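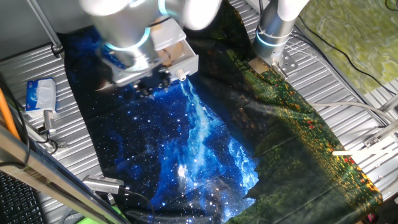

탁자 위에 펼친 인쇄 천과 로봇 팔 두 대

문학 > 작가 인터뷰 > 범죄소설

읽는 시간 4분

연작의 마지막 권을 쓴다는 것: 랑기 트렐로어 작가 인터뷰

클렐리어 출판사는 9월 17일 랑기 트렐로어(Rangi Treloar)의 장편 『드릭덴의 겨울』을 출간하였다. 형사 가예프스키가 등장하는 연작의 마지막 권으로, 본문은 444쪽이다. 본지는 출간에 앞서 작가를 만나 연작을 마무리한 과정과 소설 속 지명, 퇴고 방식에 관하여 들었다.

작가는 연작의 종결을 첫 권에서부터 정해 둔 것은 아니라고 밝혔다. "가예프스키는 원래 한 권에만 나올 인물이었습니다. 둘째 권을 쓰게 되면서 나이를 계산해 보았더니 이미 쉰여덟이더군요. 마지막 권에서는 예순두 살, 정년을 넘긴 사람입니다. 더 뛰게 할 수가 없었습니다."

주인공을 퇴장시키는 방식을 두고 편집부와 의견 차이도 있었다. 담당 편집자 애슈턴 피어스(Ashton Pearce)는 초고의 결말에서 가예프스키가 사망하는 데 반대하였다고 한다. 트렐로어 작가는 "피어스 씨가 원고 여백에 '이 사람에게 아침 식사를 한 번 더 주십시오'라고 적어 보냈습니다. 두 주 동안 답장을 하지 않았습니다"라고 회고하였다. 출간본의 결말에 대해서는 독자를 위하여 언급을 삼가 달라고 요청하였다.

지명에 관하여

연작의 무대인 항구 도시 드릭덴은 지도에 없는 곳이다. 작가는 실재하는 도시를 쓰면 경찰서의 관할과 열차 시각까지 맞추어야 하는 부담이 컸다고 설명하였다. 다만 도시 안의 거리는 첫 권부터 바꾸지 않았으며, 롤루스 다리에서 법원까지 걸어서 걸리는 시간도 모든 권에서 동일하다. "둘째 권에서 한 번 틀렸습니다. 독자 한 분이 7월에 편지를 보내 주셔서 재쇄에서 고쳤습니다." 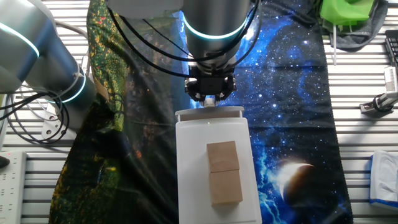
퇴고와 자료 조사

작가는 하루에 최대 2000자를 쓰고, 분량을 채우지 못한 날에도 저녁에는 원고를 덮는다. 퇴고는 인쇄한 원고로만 하며, 심문 장면은 반드시 소리 내어 읽는다. 대사가 길어지면 심문하는 사람이 먼저 지쳐 보인다는 것이 그의 견해이다.

법의학 자료의 비중은 권을 거듭할수록 줄었다. 이에 대하여 작가는 "첫 권에는 부검 장면이 세 번 나옵니다. 공부한 것을 전부 넣고 싶었던 것 같습니다. 이번 책에는 부검실 문 앞의 복도만 나옵니다"라고 말하였다. 대신 목격자의 기억이 진술을 되풀이하는 동안 어떻게 달라지는지를 다루는 데 많은 지면을 할애하였다.

차기작은 드릭덴을 떠난 단권 소설로, 유언장을 보관하던 공증인이 주인공이다. 출간 시기는 정해지지 않았다. 가예프스키가 단역으로라도 다시 등장할 가능성을 묻자 작가는 "전화 한 통 정도는 걸려 올지도 모르겠습니다"라고 답하였다.

댓글 3

겨울항구: 첫 권부터 읽은 독자입니다. 결말을 밝히지 않아 주셔서 감사합니다.

책갈피: 롤루스 다리 오류가 둘째 권 몇 장에 있는지 아시는 분 계신가요? 저는 초판을 가지고 있습니다.

문고본수집: 책갈피님, 7장 첫머리입니다. 재쇄에는 '십오 분'으로 되어 있습니다.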